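Subject: Re: [regional-routes] Prevell to Gwilliam service, second season

On the question of the winter timetable, a few corrections to what was posted earlier.

> I had understood that Trukano was dropping the Gwilliam leg
> altogether after the first season and putting the aircraft on
> something busier. Our motel had 3 tour groups pencilled in for
> July on the strength of that flight. Can anyone confirm whether
> it is still on, and whether the fare goes up? Also, is the
> airport bus going to meet it this time?

It is still on. Trukano confirmed at the operators' briefing that Prevell to Gwilliam will run for a second season, 3 return flights a week instead of 5. The two that go are the midweek ones, which carried the fewest visitors and were mostly used by people going down for medical appointments. They are not happy about it and I don't blame them.

The lead-in fare stays where it is until the end of August. After that it goes up by 10 dollars each way. Checked bags are now charged separately on the cheapest fare, so please change the wording on your package pages if you still say "bag included". I found it on four members' sites this morning, mine among them.

The bus is less settled. Siltel has the contract for the town loop and has offered to extend it to the terminal for the afternoon arrival only. The evening arrival gets in at 8:40 and their last driver finishes at 8. For now the evening passengers will need a taxi or a pickup from their accommodation. If you can do pickups, reply to me off list with your hours and how many seats you have, and I will put it on the arrivals board.

On group bookings: the airline will hold seats for groups of 10 or more, with names due 40 days before travel. Last season it was shorter. For the July groups that means the deadline is close, so I would ring them now and not wait for the new booking form, which was promised for May and has not turned up.
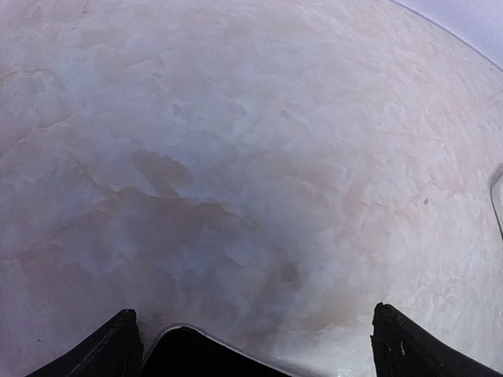 The visitor centre would also like to know who is opening through winter. Last year the brochure listed the lookout kiosk and the pottery as open daily and both were shut by June, and we had complaints from people who had driven out there. Send me your real hours, even if they are short. A sign saying weekends only is fine.

One more thing — the brochure rack at Prevell terminal has moved to the other side of the baggage carousel. If you restock it yourself, ask at the check-in counter for the key. Brochures left on top of the rack get thrown out at night.

I will post the final timetable when it comes through from Trukano.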